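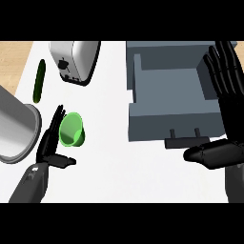

Mortimer Ridgeway wants it known that the sim forgives everything and the judges won't, so save after every run.

Right then, Obura club task two, the drawer.

Load the Skakent kitchen and set the arms to slow. Line up the right thumb with the drawer handle before you close any fingers - six of us skipped this in June and drove a wrist through the cabinet.

Keep the left hand still. It will want the cup. Let it want.

Reset after 96 seconds, or sooner if you're sulking.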